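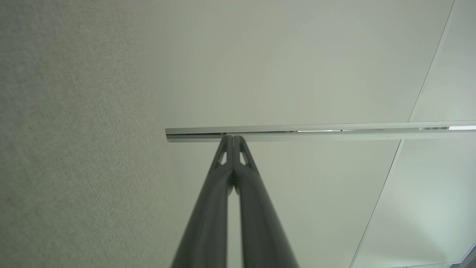
The open day went better than any of us dared to hope, and I want to get the main points to you while they are still fresh. We opened the doors of the Dralbridge workshop at noon and had 190 people through before we locked up, which is more than we have ever had in one go. The demonstration everybody crowded around was the arm, and I can see why. With the fingers pointed straight up at the ceiling, their tips closed together right under the long metal rail, you get a real sense of how slim they are and how little material is in them (the narrow triangular openings near the tips drew a lot of questions, especially from the machinists). People kept asking whether they could hold one. We had a spare pair on the table by the door and it was passed from hand to hand all afternoon.

As you know, the grant covers two years of work on making the arm useful to small repair shops, and the open day was the one public event we promised for the first year. We set it up as three stations. At the first, Una ran through her sorting routine with a tray of mixed parts. Una is what the students named the older arm, and the name has stuck to the point that it is on our purchase orders. At the second, visitors could steer the newer arm by hand and then watch it repeat the path they had shown it. The third was a plain table with chairs and coffee, where shop owners could sit down and tell us what they would want a machine like this to do. I had thought of that one as a rest stop, but it filled up early and we had to bring in more chairs!

The hand-steering station was my favorite. A woman who runs a bicycle repair shop spent a good long while at it with her son, and by the end they had taught the arm to pick up a brake pad, turn it over and set it down facing the other way. Her first few tries came out jerky, then she worked out that she should go slower near the pickup point, and from there it was smooth. We have been telling new users the same thing in our written guide, on page four, where I suspect very few of them ever find it. Reshma Hlongwane is moving it to the first page this week.

Reshma also ran the sorting demo for the whole afternoon with hardly a break, and she deserves a lot of credit. We went through 300 parts in the last run of the day and Una put 10 of them in the wrong bin. All of those were the thin black washers, which lie flat and give the fingers very little to hold. We left the wrong ones in the bins so visitors could see them. A retired toolmaker suggested a strip of soft rubber along the inside of each tip, and we plan to try it.

Some things did not go well. The room was too loud for anyone in the back to hear the explanations, and next time we need a small speaker or shorter talks in smaller groups. The second arm stopped twice in the middle of the afternoon and had to be restarted. We have the logs and think it is the same cable fault we reported in June, so I have asked Bitar for a replacement under the service agreement. Parking was a mess.

On spending, the event had a budget line of $1,000 and we came in under it. Flokari lent us the tables and the safety barriers for nothing, so the largest cost was printing. I would like to carry the remainder over to a smaller visit in the spring, for shop owners only, with time for each of them to bring a real part from their own bench. Eleven left their details for exactly that, and two have already written to ask for a date. Please let me know if the carryover needs a formal request.

Still to do before the next report: fit and test the rubber strips, replace the cable, finish the revised user guide, and type up the notes from the coffee table. Those notes are long and a bit chaotic, but there is good stuff in them and I will send a copy as soon as they are readable.

Recent reports
First-year work plan
June update: cable faults and repairs
Open day program and station notes
User guide, second draft

Dralbridge Workshop | Contact the project office | Back to top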